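The Procurement Memorandum

To the members of the Equipment Panel of the Effiong Institute, from the Office of the Registrar, dated 15 October 2025.

The Panel is reminded that the request known as Item 22 has now been carried over twice and must be settled before the close of the present session. The request is for the purchase of one sorting arm, with gripper and stand, from the firm of Joltau. The sum asked is larger than the Panel has approved for a single item in many years. The undersigned has been instructed to set out the history of the matter in plain terms, and to leave nothing out.

The request was first made by Tanko Akpan, who has run the returns hall since the Institute took over the building. The returns hall receives the baskets in which the reading rooms send back their materials. They arrive at all hours. Mr. Akpan stated on his form that the work of lifting, turning and emptying them had become more than his staff could manage, and that he had himself been told by a doctor to stop. In the box marked "Alternatives considered," he wrote the word "Yes."

The form was returned to him for completion. He completed it by adding a period.

It fell to Katia Fabbri, as the junior officer of the Panel, to visit the returns hall and obtain the missing information. Ms. Fabbri had not been in that part of the building before. She reported that she went down expecting to stay for a quarter of an hour and that she came up after dark. Her notes run to thirty pages. They contain a good deal that the Panel did not ask for, including a sketch of the stairs, and it was the view of the Chair, Hilde Van Loon, that they should be condensed. Ms. Fabbri declined to condense them. The matter was then placed on the agenda as a dispute between officers, where it remained until March.

In March the firm of Joltau offered a trial of the arm, without charge, on the condition that the Institute provide floor space, power and one competent person. Dr. Van Loon approved the floor space and the power. The competent person was Tobiloba Yusuf, who was at that time employed in the accounts office and had no connection with the returns hall, except that she had once repaired its radiator.

The trial was to be judged on three questions: whether the arm could take hold of a basket, whether it could set the basket down where it was told, and what it would cost the Institute to keep it doing so.

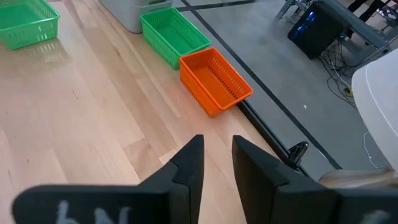 Miss Yusuf kept the log. It is attached as Annex B, and the Panel will find that it answers the third question with great care. She entered the price of replacement fingers, the yearly service fee, the cost of a spare controller, and the cost of sending staff to Skurnau for training, with train fare and one night's lodging. She entered the price of the baskets themselves, on the ground that they would be handled more often and would wear out sooner. She asked the firm what would happen to the service fee after the first contract ended, and when the firm replied that it would be reviewed, she wrote down the name of the man who said so.

On the first two questions the log is shorter. For the opening days it records the hour and nothing else. Then there is a line reading, "Mr. Akpan came and sat." The same line appears the next day, and the day after that.

Mr. Akpan has since been asked by the Panel what he was doing there. He answered that he was watching it learn the baskets. He was asked whether he had been authorized to do so. He answered that he had worked with those baskets for longer than the Panel had existed and that he had thought the arm might be glad of the company. The Chair directed that this reply be struck from the minutes. Ms. Fabbri, who was taking the minutes, recorded the direction and also the reply.

The trial closed after 229 hours. The arm had by then made 263 attempts at a lift. Miss Yusuf's summary of these is a single figure with a line under it, and the figure was judged acceptable. She added a note in pencil to the effect that the machine did better in the afternoons. The firm was consulted and could find no cause for this. Mr. Akpan's shift began at noon.

Three courses were then open to the Panel. It could buy the arm outright. It could rent it from Joltau under the terms in Annex C, which would cost less in the first year and more in every year after. It could also do nothing, and advertise for two further porters, a course favored by Binta Adebisi of the staff office, who spoke in its support for most of an afternoon. Mrs. Adebisi pointed out that a porter could also answer the telephone. She pointed out that the funds proposed for the purchase were those set aside for the roof at Steteris, and that the roof at Steteris still leaked.

The Panel voted and was evenly divided. Under the rules the Chair then has the deciding voice.

Dr. Van Loon did not use it that day. She asked for the key to the returns hall and went down by herself. The undersigned was waiting on the landing with the papers and can state that she was gone for some time. When she returned she asked whether the budget for the arm included a chair.

She was told that it did not. The arm was fixed to its own stand and had no need of one.

"For Mr. Akpan," she said. "He has been sitting on a crate."

A line was accordingly added to the request, between the spare controller and the train fare, for one chair with arms and a padded seat. Miss Yusuf obtained three quotations, as the rules require, and recommended the second lowest. Mrs. Adebisi asked that the chair be charged to her office and withdrew her objection to the remainder, subject to a first payment being made to the roofers.

The Panel is therefore asked to approve Item 22 as amended. Members who wish to inspect the returns hall before signing may apply to this office for the key. They are advised to go after noon, and to allow more than a quarter of an hour.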